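Wultley Bench Recordings: README and Buying Notes

What this is
A set of 1,228 short recordings made with hand-held grippers on one tabletop, plus the shopping list that made it possible. People kept asking for the list more than the data, so it lives in the same folder now.

What we bought
Two Drillo hand-held grippers, one Sikano mounting kit, and 30 spare finger blocks. The finger blocks were Parveen Bugti's idea. They looked like panic buying in February and like wisdom by the second order form. Budget for fingers the way you budget for printer ink.

What we forgot
Cables. The first budget had a line for cables, and the line said 20 dollars. The corrected line says 233, and Kirstin Baxter would like it known that she asked.

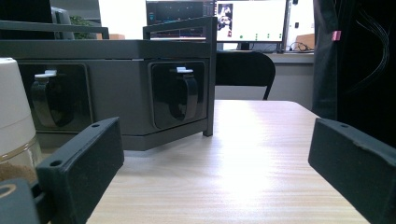
View from the hand-held gripper, both fingers showing, with the dark gray enclosure on the table.

Planning the next round
Fingers get scuffed, so list them under consumables and spare yourself the argument with purchasing. The quote from Orakzai for a second bench is in quotes/orakzai.txt. It leaves out shipping, in the grand tradition of quotes.

Known gaps
One room, one table, one set of habits. Daylight from the window varies, and blinds are on the wish list at priority four, below a better chair.

Contact
Data questions go to Parveen. Money questions go to Kirstin, preferably before you spend it.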